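Bondgate parts counter moves to Uvano lot in December

Bondgate Auto Electric is moving its rebuilt starter and alternator counter to the old Uvano lot in December. Core returns go there too.
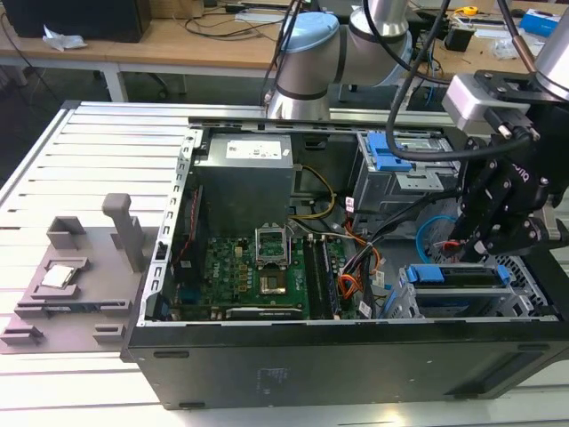
By Lakmal Miah | Shop & Trade

Doors open 7:30 a.m. Same phone. Some 2770 part numbers making the move, mostly rebuilt units, plus pulleys and regulators.
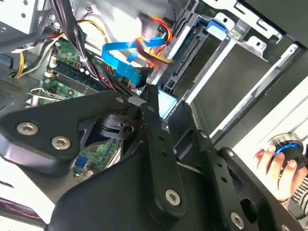
Open desktop and a black gripper.

Core deposit goes up to $15, from $13. Old reciepts honored at the old rate. No cores with cracked housings, same as before.
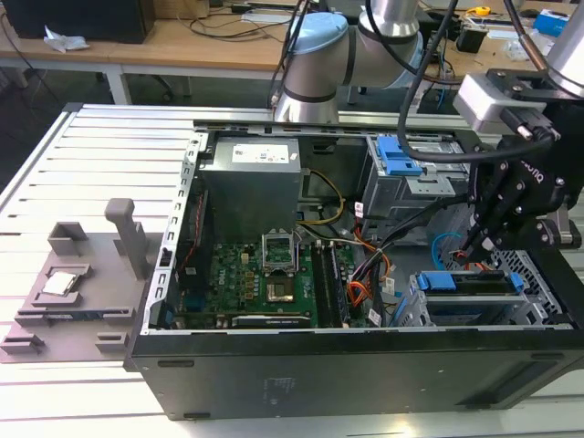

Rathnayake, the machine shop next door, keeps doing the bearing work. Bench testing still free, walk-ins before noon. Bay 402, around back.
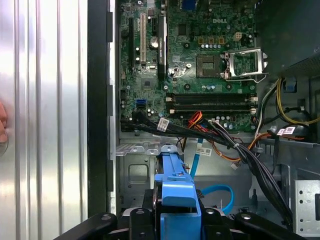 Dell board, CPU socket empty.

Lino Street counter stays open til the move is done. Pickup only, no testing their.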